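**Quarantine at Tonddale: heroic or just stuck?**

**skjelbred_m**
Reading up on the Tonddale plague for the local history evening. The usual story is that the village nobly shut its own gates for 40 days. The parish book has 43 burials. Noble of them, I'm sure, but I do wonder who had the key.

**eilif_w**
The key was in Sormont. They posted men on the bridge with orders to turn everyone back. Hard to be selfless with a pike in your face.

**Nantana W**
Bit harsh. The bridge guard only turns up in Boström's pamphlet, written 60 years later by a Sormont man who wanted his town to look organised. The parish book doesn't mention it.

**eilif_w**
The parish book doesn't mention rats either.

**skjelbred_m**
Children, please. Has anyone seen the Skarnov letters? I'm told they describe the pest house, one room and a vinegar bowl at the door.

**sugawara_y**
I have copies. The room had bare walls and 20 people in it by March. 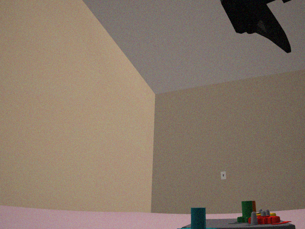

### Reply from arvid_eklund

I've read those letters too and it's 20 *beds*, which in a plague year could mean twice as many people. Nantana is right about Boström — he also claims the sickness was cured by onions.

**eilif_w**
I'd like to hear more about the onions.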